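I gave up on the big shop in December, and I've been trying to explain myself to my sister ever since. She thinks one large trolley a week is the mark of a grown-up. I think it's how you end up with a fridge full of things you fancied last Saturday and can't face now.

So now I buy food the way my gran did, a bit at a time, mostly on foot, mostly from people who know what they've got in. There's a greengrocer on Wesov Street and a baker two doors along who shuts when the bread's gone, which can be half past eleven if you're unlucky. I go most days. It takes me eight minutes to walk there and a good deal longer to walk back, what with the hill and the talking.

My sister's first argument is money, and I'll give her some of it. Tins are dearer at the corner shop, and so is washing powder (scandalously so). But I kept my receipts for the last month of big shops and the first month of little ones, and I came out £44 better off. I wasn't being careful either. There was cheese in there, proper cheese! What had gone was the second bag of salad, the two-for-one yoghurts, the party-sized hummus for a household of two.

Her second argument is time, and this is where we properly fall out. She says I spend half my life queueing for onions.
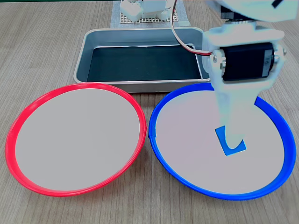
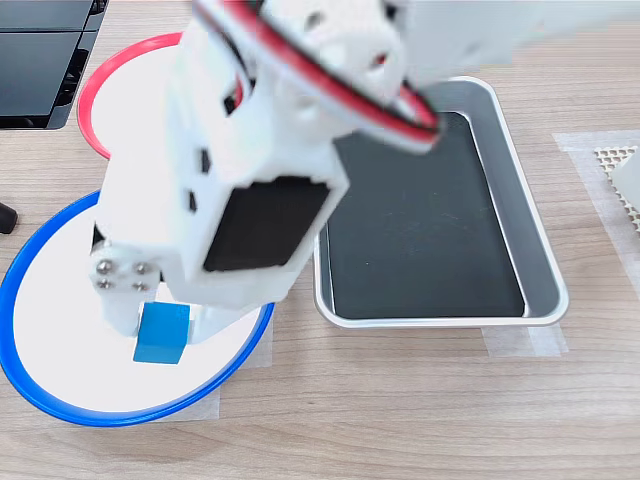
Red rim and blue rim.
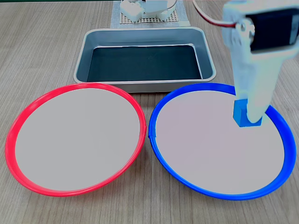 By Ilham Tjoa
Saturday, March 27, 2021

Well, maybe I do. But she spends Sunday evening writing a list, Monday evening driving out to the retail park at Griment, and then the best part of an hour putting it all away and shouting about who moved the freezer bags. She just doesn't count that, as it's "getting it over with". I've never understood wanting to get food over with. We have to eat every day whatever happens, so it might as well be a nice bit of the day.

And I cook better, I'm sure of it. With the big shop I'd decide on Monday that Thursday was going to be fish, and then Thursday would turn up cold and miserable and what I wanted was a baked potato. The fish went in the freezer and I'd find it again in spring. These days I walk in with no idea at all and come out with leeks, or a cauliflower the size of my head, and supper sort of sorts itself out from there.

I do know it doesn't suit everybody. If I had three children and a bus to catch, I'd be in that car park at Griment with everyone else, and glad of it. When I lived out at Bistska the nearest shop of any kind was a petrol station, and you can't make much of a supper from screenwash and crisps. It's a bit rich telling people to shop locally when there's no locally to shop in. If the council wants us all walking more, it could start by making it easier to open a greengrocer's than another place selling phone covers.

But plenty of people on my side of town do have the shops and still drive straight past them, and I'd love them to try it for a fortnight. Take a bag, take a tenner, buy tonight's supper and something for breakfast. Ask what's good. You'll get it wrong a few times and have toast, and toast is fine.

My sister came with me last week, under protest. She bought rhubarb, complained about the hill, and rang me that night to ask what time the baker opens.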